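2019-06-12, bench log, two-arm rig, sim side

Picking up from the last entry. The model now has both arms in it, the table is at the right height, and the bin and tray task loads without falling through the floor. Still no contact tuning worth the name. 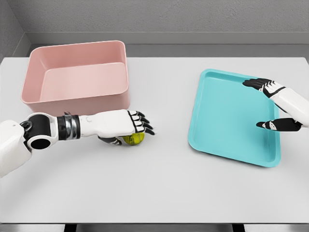

The point of doing it this way is that the real arms are still in pieces on the long bench and will be for a while. The left one has its elbow back together. The right one is waiting on the wrist bearings from Jolta, which were promised for this week and have not shown up. Quyên Trịnh wants the control code to be boring by the time the hardware is ready, and I agree with her. So everything below is simulation only unless it says otherwise.

**Setup**

Scene file is `table_bin_tray`, in the Clonholm folder on the shared drive. I cleaned out the older versions. If you had local edits to one of them, they are in `attic`, nothing was deleted.

Things in the scene: table, pink bin, turquoise tray, ball, room. I kept the background gray on purpose. We had a textured wall in November and it made every screen capture harder to read.

The task as written on the whiteboard:

- left hand takes the ball and drops it in the bin
- right hand takes the tray by the rim and pulls it toward the middle of the table
- both arms go back to rest without crossing

The last line is the one that costs time.

**Left hand**

The grasp we had was a full fist. It works in the viewer and then the fingers push into the ball and the solver throws it off the table. I changed it to a looser cup, thumb coming from underneath, fingers curled over the top and stopping short of closing. Closing speed is down to a third of what it was. The finger joints now stop on torque and not on angle.

Ran it with the ball in the same starting spot each time. It held on 3 runs out of 4. On the bad run the ball rolled out along the thumb side during the lift. I saved that log as `lift_bad` and left it alone so that Quyên can look at it with fresh eyes. My guess is that the thumb reaches its stop before the fingers do, so there is a short stretch where only one side is pushing. The fix would be to delay the thumb a little. Did not try it today.

Ball friction is a number I made up. We own a ball and a kitchen scale and a board we can tilt, so someone should measure it. Weight too. Until then don't read much into the success rate.

**Drop height**

The bin is deep and its walls flare, so the hand does not need to go inside. Opening the hand above the rim is enough. The old waypoint had the knuckles dipping below the rim on the way in, and with the fingers curled that left almost no room. I moved the waypoint up and back. The approach is now over the front wall, straight in, then open.

One problem left: the ball bounces more than it should off the bin floor. It stays in the bin, so I am ignoring it.

**Right hand**

Not grasping yet. It gets to the hover pose over the tray and stops, with the fingers out flat above the rim and the thumb below them with a gap. That part is repeatable. What comes after is not. When the thumb goes under the lip it catches the table first, and the whole tray hops.

The lip is shallow, and the real thumb is a fairly blunt thing. Options we talked about:

1. Pinch the lip from inside and outside, never going under it.
2. Press down on the inner floor with the fingertips and drag.
3. Put a small spacer under the tray so there is something to get hold of.

I don't like 3 because then we have to put the spacer on the real table as well and somebody will lose it. Option 2 is the easiest to code and the worst for the fingertip covers. I will do option 1 first and keep 2 as a fallback.

The tray is also turned a bit relative to the table, which I want to keep. The first version of the scene had everything square and the code quietly depended on it. The hover pose is now computed from the tray's own frame, so you can turn the tray by hand in the editor and the hand should follow. I checked small angles. At large ones the wrist runs into its limit and the planner gives up without saying why. Added a printed warning there.

**Bug of the day**

Lost most of the morning to the left forearm twisting the wrong way around before every move. The wrist roll joint had its zero in a different place in the model than in the driver config. The model came from the Nellow export and the config was typed in by Khúc's script from the bench measurements. Both are correct in their own terms. I added the offset in one place only, in `arm_left.yaml`, with a comment. Please don't add it again in the driver. The right arm does not have this offset, as far as I can tell from the file, but I want to see it on the hardware before I believe that.

While I was in there I renamed the joints so that left and right use the same names with a prefix. Old scripts will break with a "joint not found" error. Search and replace is fine.

**Collision shapes**

The arm shells were using the full meshes for collision, which is why the sim crawled. Swapped in capsules for the upper arm and forearm and boxes for the palm. Fingers are still meshes. A planning step on my laptop went from painful to 121 ms, and I can live with that. The capsule on the forearm is a little fat near the wrist rings, so the planner will refuse a few poses that would be okay in real life. Leaving it fat for now. I would sooner have it refuse too much while we are learning the arms.

The shoulder housing has no collision shape at all at the moment. Don't plan anything that folds an arm back on itself.

**Real hardware, short**

- Left elbow turns freely by hand through its range. No power applied.
- Cable through the left elbow is too tight at full extension. Needs a longer one before we close the cover. I taped a note to it.
- The table for the real setup has a wobble in one leg. Shimmed with cardboard, needs a proper foot.
- E-stop box is wired but not labeled. Do not trust it yet. It has to be tested with the supply current-limited and two people in the room.

**Next**

- [ ] delay thumb closing, rerun the lift from `lift_bad`
- [ ] measure ball weight and friction
- [ ] pinch grasp on the tray lip
- [ ] collision shape for both shoulders
- [ ] return-to-rest with both arms moving, slow
- [ ] order elbow cable (Quyên has the part number)
- [ ] write to Jolta again about the bearings

If you run the scene before I am back, start the viewer first and the controller second. In the other order the arms start from all zeros, which puts the right hand through the tabletop, and you have to restart both. Everything is pushed except the capsule sizes for the right arm, which I still need to check against the caliper numbers in the blue folder.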